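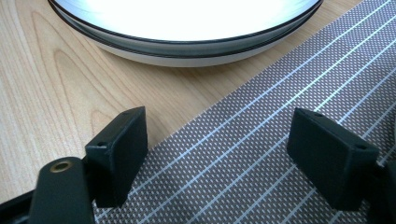
White dishes with a black rim, on the table

Moving up from rec volleyball to a club team – how bad is the travel?
Posted 29 May 2026 by Dizon

My daughter is 13 and has played two seasons of rec volleyball here in Ladside. She was offered a spot with the Posurora club. The fee is $684, and the coach said most tournaments are out of town. Does the fee usually cover travel? And is one missed practice a week a problem? She also has band.

Nesix
The fee almost never covers travel. Ours paid for the gym, the coaches, referees and one jersey. We went to 3 away tournaments last season and the longest drive was 165 miles each way. We stayed overnight for that one and split a room with another family. Ask for the schedule in writing before you pay, and ask if the hotel is "stay to play." If it is, you have to book through the tournament and can't pick a cheaper place.

On practice – ask the coach. Ours let kids miss for school events but they sat out the first set.

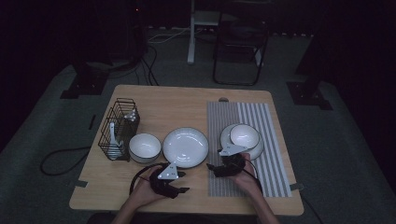

Bowl, plate and wire basket set out on a light wood table

ladside_setter
bring your own food, the concession stands are expensive. Parking was 49 dollars for the weekend at one of them

Posurora parent
Depends on the team. The regional team stays closer to home than the travel team, so check which one she was offered. Spectator admission is extra at most sites.

Last updated: May 2026

Related
Knee pads for beginners
When do club tryouts start?
Switching from setter to libero
Refund rules after an injury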